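August, morning

Back on the drying trial. Humidity in the shop was high overnight, so I left the dehumidifier running and moved the test racks away from the door. Irfan Dhanial weighed the first set before I got in and wrote the numbers on the tape. I copied them to the sheet and peeled the tape.

Batch A is the Brollia glaze over the plain slip, batch B is the same glaze with 2 percent more clay. A came off the rack with hairline cracks at the rim again. B looks clean so far, but it went on thicker, so I'm not calling it yet. Sieved what was left of both through the 200 mesh and put the lids back on. The A bucket had settled hard at the bottom and took a long time to stir up.

Tile 373 is the best of the lot. Same clay body as the others, brushed, two coats. I need to find out if the second coat went on before the first was dry, as the sheet doesn't say. Irfan thinks it did.

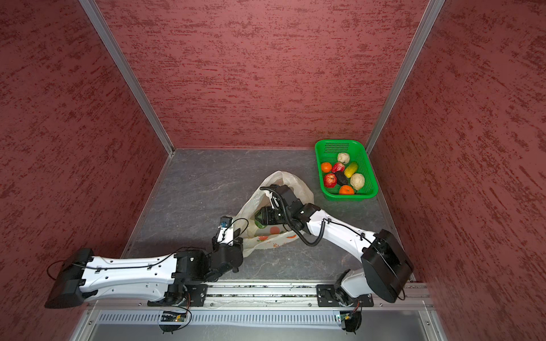 The dark body is still the open question. Plamesen want a gray tabletop tile with some movement in it, and our last tests came out flat, one tone from edge to edge. What I'm after is closer to the dark gray work surface in the photo, with thin pale veins and small light specks, and the veins kept fine. I tried marbling white slip into the wet gray with a feather and got smears. Next try is a needle bottle on leather-hard clay, then a light scrape. For the specks, coarse grog in the top layer only.

After lunch

Kiln log. Counter reads 2,834 hours. The Tóth controller held the soak fine but the cool-down was faster than I set it, same as last time. Checked the lid seal and found a gap at the back hinge. Packed it with fiber for now. New seal is on order from Gumurico, no date given.

Made six gray blanks for the needle bottle test and covered them with plastic. They should be leather hard by tomorrow if the dehumidifier stays off – left a note on the switch.

To do: thin batch B with a little water and brush it on three tiles, one, two and three coats. Write the coat times on the sheet. Order more white slip. Ask Plamesen if matte is OK.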